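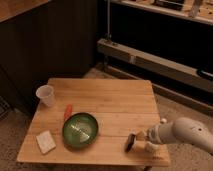
Stasoneo with the arm over a small tabletop setup.

Stasoneo Demonstration Kit
Hand guiding and remote control for light robot arms

Stasoneo lets an operator show a robot arm a task and keep the recording. You can take hold of the arm and move it through the job, or you can drive it from the Hastisura handset while standing or sitting elsewhere. Both methods write the same kind of file, so recordings made either way can go into one task folder.

The kit is sold without an arm. It fits most six- and seven-joint arms that allow outside control of the joints. Send us the model and controller version before ordering and we will check it against our list.

What is in the box
Stasoneo control unit with power supply
Hastisura handset with charging cradle
Wrist ring with record and pause buttons
Fixed camera with clamp and 10 ft cable
Foot switch
Emergency stop with its own cable
Printed setup guide
License for the desktop software, one workstation

Hand guiding
With the wrist ring fitted, press and hold the upper button to free the joints. The arm carries its own weight and follows your hand. Let go and it holds position. The lower button starts and pauses the recording, and the foot switch does the same job if both hands are busy. Most new operators make a usable recording on the first day. Long, slow moves are harder than short ones, and it helps to stand so that you don't have to change your grip halfway.

Keep your head and arms out of the camera's view where you can. The software will flag stretches where the table is blocked, but it can't fill them in.

Remote control
The handset is held in one hand. Tilt and slide your hand to move the gripper, squeeze the trigger to close it, and release the thumb pad to disconnect your hand from the arm while you get comfortable again. Scaling can be set in the software from 1:1 down to 1:5. We ship it at 1:2, which suits tabletop work.

The handset is the better choice when the operator's body would be in the way, or when you want the recording to hold only what the camera and the joints can tell you. It's slower to learn. Plan on an afternoon.

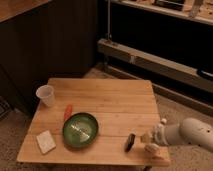
Recording a task starts with the layout of the table, and the software has a page for this called Start State. Set out the objects, save a reference picture, and the live view is laid over it at half strength each time you begin again. Give the objects some room. A spread like the cup at the back left, the green bowl in the middle and the dark oblong piece out by the gripper leaves space for the fingers to come down beside each item. Once you have a few good recordings, start moving things a little between runs. A set made from one exact layout tends to work for that layout only.

Reviewing recordings
Each run shows up in the list with its length, the operator's initials and a small strip of pictures. You can trim the ends, mark a run as failed, or split it into steps. Failed runs are kept in the folder unless you delete them. Joint positions, gripper opening and camera pictures share one clock, and export is to open formats. Nothing is sent off your network.

Specifications
Control unit weight: 39 oz
Handset battery: 10 hours of use
Recording rate, joints: 100 per second
Recording rate, camera: 30 pictures per second
Camera inputs: 3 (one camera supplied)
Storage: internal drive, plus your own network drive
Connection to arm: wired network
Connection to handset: wireless, or by the supplied cable
Workstation: Windows or Linux, not included

Choosing a table and a place
Any steady table will do, but fix the camera to something other than the table if you can. The clamp opens wide enough for a shelf edge or a pole. Leave the light alone during a session - switching a lamp on between runs shows up in the pictures more than you would expect. Shiny bowls and metal utensils give bright streaks that move with the camera angle, so settle the angle before you save the reference picture.

Safety
The emergency stop must be within reach of the operator in both modes. In remote control, the operator must have a direct view of the arm. Speed at the wrist is limited in the control unit and can be lowered but not raised in the software. The kit does not replace the risk assessment for your arm and your tools.

Price and delivery
Kit with one license: $1,683
Extra workstation license: $82 per year
Second camera: see the accessories page

Kits are built in batches at our Gerby workshop and usually leave within two weeks of the order. Orders for December delivery should be placed early in the month before. The Forsberg gripper adapter is a separate item and is needed only for grippers with their own controller.

Support
Setup questions go to Joar Nyberg. For arm compatibility, and for help moving recordings over from software version 2, ask for Vilgot Dahlgren. Please have the serial number ready; it is on the underside of the control unit, next to the network socket.

Page last updated Saturday, September 28, 2019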